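# Cactus and Table FAQ

I get the same handful of questions every time I bring up my columnar cactus, so I'm putting the answers in one place. Last updated June 10, 2019.

**Does a tall cactus need a big pot?**

Nope! Mine has been in a fairly small one since I carried it home from the plant stall in Cedby. Columnar types like to be a little snug. I only move up a size when roots poke out the bottom, and then I go up one size, no more (too much soil stays soggy forever and that's how I lost my first one).

**Mine leans. Should I stake it?**

A slight lean doesn't bother me. They stretch toward the light, so I give the pot a quarter turn every 7 days and leave it alone. If yours gets worse fast, or feels soft near the soil, that's a different story and I'd check the roots.

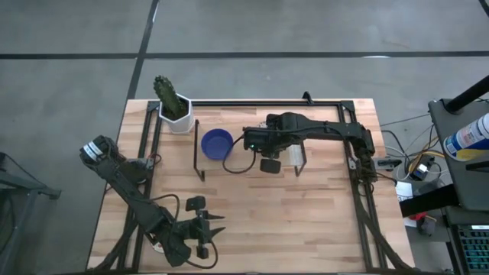 A reader in Tondton wrote in that hers leaned for two winters and straightened up after she moved it next to a south window, and she'd never stake one again because the ties scarred the ribs. Good to know!

**How often do you water?**

Every two weeks in August, and barely at all in winter. I set the pot in a shallow bowl, pour in some water, and lift it out after 45 minutes. A plastic bowl is fine, you don't need a fancy saucer.

**Won't water ruin a wood table?**

It can if you let it sit. I oil mine with plain mineral oil, wipe off the extra, and let it rest overnight. The whole job costs me 5 dollars. 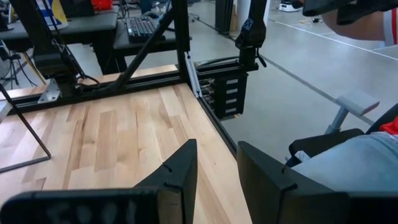 Oiling is the one chore I really look forward to, and I always work with the grain. On a butcher-block top like this one, made of long strips that go from pale to honey, you'll see the darker strips turn richer first, so don't panic and pile more oil on the light ones!

**Where do I keep plant labels and seed packets?**

Anything with slots works. Mine came from a shop in Gralluvbridge, and I write on the label strips in pencil so I can change my mind later.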